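Flornport opens home pickup kit to outside buyers

Wonard, the small outfit behind the Eltavis arm, says its Flornport handheld gripper kit is now on sale to anyone who wants it, after a long stretch of selling only to labs.

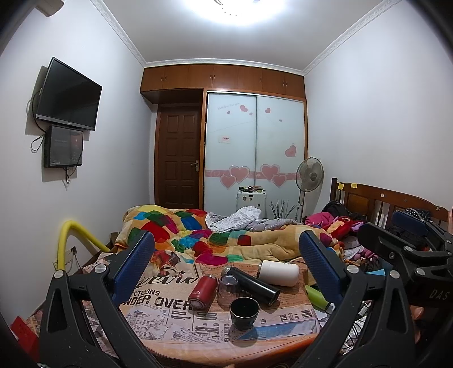 Price is $900 for the full kit. That gets you the gripper, two sets of finger pads, a charger, a hard case and 9 months of the upload service. No robot needed to get started. Record at home, send the sessions in, get back cleaned-up files ready for training. Extra pads are $40 a pair.

Orders opened this morning. First boxes go out in June, U.S. and Canada only for now. Europe later, no date given.

The pitch is bottles, cups, flasks – the everyday stuff that rolls, tips over or hides behind something else. Szymon Wilczyńska, who runs the product side, said the company wanted buyers working in bedrooms and kitchens as they are, with blankets on the bed and a patterned cloth on the table.

"A clean white bench teaches you about clean white benches," he said. "We had plenty of that allready."

Pads are the part most likely to wear. Wonard rates them for seven weeks of daily use and says swapping a pair takes a hex key and a few minutes. Clear glass is still the hard one, Wilczyńska said, and the software will sometimes flag a good session as bad when a see-through cup is involved. A fix is in the works.

Other bits from the call:

Upload service after the first 9 months is pay as you go. Rates not posted yet.

Buyers keep their recordings. Sharing with the Wonard pool is off by default, and there's a blur tool for anything on the walls or shelves you dont want going out.

Left-handed users can flip the grip. The older lab version couldn't do that.

Delaunay, the reseller that handled the lab orders, will keep doing repairs. Turnaround is quoted at seven working days, return shipping included in the first year.

Lab customers on the old version can trade in, though Wilczyńska wouldn't say for how much. They'll get an email with the details before the June shipments start.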